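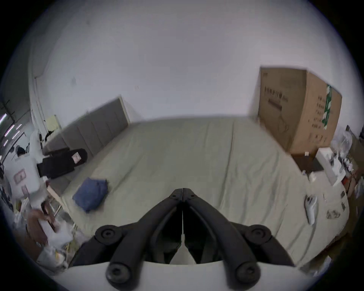

Figure 1. Hand-held gripper over the bed, folded blue cloth on the sheet near the headboard.

Finger Drift on the Hand-Held Gripper: Fault Report
King-fai Lui
Project: Climura (household cloth handling)
15 August 2024

1. Background

The Climura project records a person doing household jobs with a hand-held two-finger gripper. The recordings are used to train a policy that will later run on an arm with the same fingers. My part was the bedroom set: picking up folded cloth from a bed, moving it, and putting it down again without unfolding it.

The gripper reports its finger opening through an encoder on the drive link. The opening value is logged next to the video. If that value is wrong, the recording looks fine when you play it back but the training data is bad. This report covers a fault of that kind, which I found in July after most of the bedroom set had been recorded.

2. What went wrong

When I loaded the first bedroom recordings into Dakeck, our checking script, the opening value did not return to zero when the fingers were closed. At the start of each session it read 0. By the end it could read as high as 44 counts with the fingertips touching. The full range of the encoder between closed and open is 2165 counts, so the error is close to two percent of the travel. On a rigid object this would not matter much. On a single layer of cloth it is the difference between a grasp and a miss.

I did not notice during recording. The script only checked that the value was present and changing. It did not compare it with anything.

There was also one safety problem. In two sessions the fingers closed further than the trigger was asking for and pinched my left thumb while I was straightening the sheet. It left a mark but did not break the skin. I reported it to the lab the same day and recording was stopped until the cause was known.

3. Finding the cause

I first suspected the encoder. I swapped it with the spare and ran the open and close test on the bench, 600 cycles each. Both encoders drifted by the same amount, so the encoder was not at fault.

Next I checked for dropped samples in the log. The Tse logger numbers every sample, and there were no gaps in the numbering for any of the affected sessions.

After that I took the linkage apart. The set screw on the left drive hub had backed out by part of a turn. The hub could slip on its shaft under load, a little at a time and nearly always in the closing direction. The encoder sits on the motor side of the hub, so it could not see the slip. I marked the hub and shaft with a paint pen, put it back together and repeated the test. The marks had moved apart by the end of the run.

The slip also explains the pinch. The trigger position is mapped to the encoder value, and the fingers were ahead of the encoder.

The screw had been put in without thread locker. The assembly notes say to use it, but the step is on a separate page from the hub drawing, and I missed it when I built the unit.

4. Fix

- Set screw replaced, thread locker applied, left overnight before use.
- A flat filed on the shaft so the screw has something to seat against.
- Same work done on the right hub, which had not slipped yet.
- Soft closing limit added in the Gralto firmware.
- Dakeck now asks for a full close at the start and end of every session and rejects the session if the two readings differ by more than five counts.

After the repair I ran 4000 cycles on the bench with a rubber block between the fingers. The closed reading at the end was two counts from where it started. The paint marks were still lined up.

5. Effect on the data

The sessions recorded before the repair are not all lost. Where the fingers close fully at a known point, the offset can be estimated and taken out. I tried this on three sessions and the corrected values looked reasonable, but the slip happens in steps and I can't say exactly when each step took place. I have tagged these sessions as "suspect" and left them out of the training set. The bedroom set will be recorded again with the repaired unit.

6. Still open

The soft limit helps with the pinch risk but does not remove it, because it relies on the same encoder. A second sensor on the finger side of the hub would catch a slip directly. I have a bracket drawn but not printed. Until it is fitted, the rule is that the free hand stays away from the fingers while the motor is powered, and the sheet is straightened with the gripper switched off.

The two-page layout of the assembly notes also needs fixing. I have sent in a corrected page with the thread locker step next to the drawing, and it has not been merged yet.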